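Sundetville Open Day: an afternoon looking at other people's floors
October 12, 2018 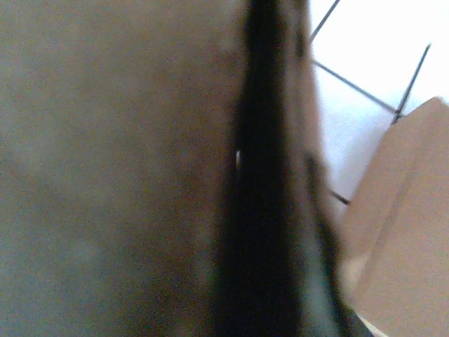

White floor tiles, very bright, in the upper right.

I have been meaning to go to the Sundetville open day for years, and this time I finally got on the bus and went. If you don't know it, it's the old tile works out past the canal, built in 1921, and once a year they let people wander through the pressing hall, the kiln room and the show rooms upstairs. I'm redoing my kitchen floor this winter (January, if the money holds) so I told myself it was research. It was mostly nosiness and free coffee.

You come in through the loading side, get a paper sticker for your coat and wait until there's a group of 6. Our group was quick to fill up. First stop is the clay store, which smells like a wet garden and is colder than outside. Bring a sweater! The guide let us squeeze a lump of the clay before it goes through the mixer, and I had gray fingernails for the rest of the day.

The pressing hall is the loud part. You get foam earplugs from a bucket and you do want them. The presses come down with a thump that you feel in your knees, and out slides a square of something that looks like stale pastry. They let the kids stamp their initials into the rejects, and I will admit I asked for one too. Mine has a crooked letter and a thumbprint and now lives on my windowsill.

Then the kilns. They told us the long one runs at just over 1000 degrees Celsius, and even standing well back behind the yellow line I had my coat off in a minute. There's a little window where you can watch the glow, and everybody took a turn and went quiet for a bit. I could have stayed there all afternoon, but the next group was already coming up behind us.

Upstairs is where I did my real looking. The show rooms are laid out like bits of house, a bathroom here, a hallway there, and you're allowed to walk on everything. They make two main floor lines, Imetura and Paiva. Imetura is the shiny one. Paiva has a bit of grip to it, and I liked it much better under my shoes, though it costs more and the sample I rubbed with my coffee-wet thumb took some wiping.

I had gone in dead set against white. My aunt had a white floor and spent her whole life on it with a mop. But white does something to a room that I'd forgotten - with strong light on it the tile goes so pale you almost lose it, and then there's a faint bluish gray in places that keeps it from looking like paper. I stood there far too long trying to picture it with my ugly brown cupboards. The cupboards may have to go too. (Do not tell my bank.)

The lady at the desk talked me through grout, which I had never given one thought to. Go a shade darker than you think, she said, and seal it twice. She also said to take samples home and leave them on the floor for a week, so you see them in the morning and at night under the lamp. I took three, and my bag weighed as much as a small dog on the way back.

Coffee and cake were in the old packing room, run by the Cletia bakery from across the road. The plum cake was gone by the time I got there so I had the lemon one, a little dry but fine with a second coffee. They had old order books out on the tables and you could turn the pages yourself. One order was for 800 tiles for a school swimming pool, with a very cross note in the margin about the color.

A few practical bits if you're thinking of going next year. The stairs to the show rooms are steep and there's no elevator. Parking fills up early, and the bus stops right at the gate. Seconds are sold from pallets in the yard, cash only, and the good ones go fast - I saw a man with a wheelbarrow who clearly knew what he was doing. Entry is free, though there's a jar for the roof fund by the door.

The samples are on my kitchen floor now, next to the fridge. I've stubbed my toe on the Paiva twice, and I'm still leaning toward the white.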